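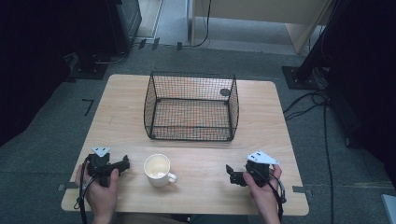
Demonstration by hand, also called teaching by demonstration, is a way to give a robot a new task without writing a program for each movement. A person performs the task, the movements are recorded, and a computer later uses the recordings to produce similar movements on a robot. The person may move the robot arm directly, may control it from a distance, or may work without any robot arm, holding a tool that resembles the robot's own hand. In the last case the usual tool is a hand-held gripper, one for each hand, with a cable leading away from it and a jaw which the person directs toward the object, for instance a mug standing on a table in front of a wire basket. The object and its goal are chosen from ordinary life, so that the person can do the work without special training.

Methods

Three methods are commonly separated. In direct guiding, the person takes hold of the robot arm and leads it through the task. The recorded path is already a path the robot can follow, but the arm is heavy and it is difficult to guide two arms at the same time. In remote control, the person moves a control device and the robot copies the movement. Here the person sees what the robot can reach and what it can not reach, although a delay between the two makes fine work slow. In hand-held demonstration the robot is absent. The work goes faster and feels natural, but some of the recorded movements may be impossible for the real arm and must be removed afterwards.

The terms are not used in the same way by all authors. Some count direct guiding as a form of remote control at zero distance, and in older texts the word "teaching" is used only for storing single positions of the arm.

Recording

A single performance of the task from beginning to end is called an episode. Before each episode the objects are returned to a starting area, and their positions are changed a little so that the robot does not learn one place only. Tape is often put on the table or the floor to help the workers find the same layout again. The person is asked to move at an even speed and to avoid stopping in the middle of a grasp. 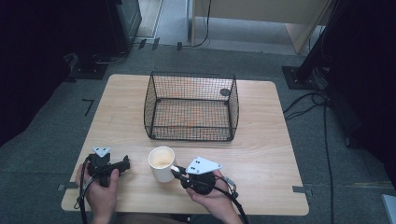

The length of an episode depends on the task. Placing one object into a container is among the short tasks and is often given to new workers first. Tasks for two hands take longer to learn, as one hand must wait or hold while the other is working – people do this without thinking, and the recordings show many small pauses which the person does not remember making.

The Zadel collection

An early collection of table tasks was prepared at the Zadel workshop in Gunby. It contained 1,379 episodes, of which 1,195 were kept after checking. The others were left out for reasons such as a dropped object, a lost signal or a hand resting too long in one place. The tasks were divided into 4 groups: placing, stacking, opening and handing over. Placing was the largest group, with 797 of the episodes kept. The list of tasks was last revised on July 9, 2021.

The Šimko method of checking was developed for this collection. Two workers look at each episode separately, and it is kept only when both accept it. The method is simple but costs much time. The later Allon collection used one worker and an automatic test of speed and grip, and a second worker looked only at the episodes that the test had marked.

Limits

A robot trained in this manner repeats also the habits of its teachers. If all the teachers approach a handle from the same side, the robot may fail when the handle is turned the other way. For this reason it is advised to use several people, both left-handed and right-handed, and to turn the objects between episodes. Force is another difficulty. The path of a hand is easy to record, while the pressure of the fingers is recorded only if the gripper has a sensor for it.

See also: Remote control; Robot gripper; Motion recording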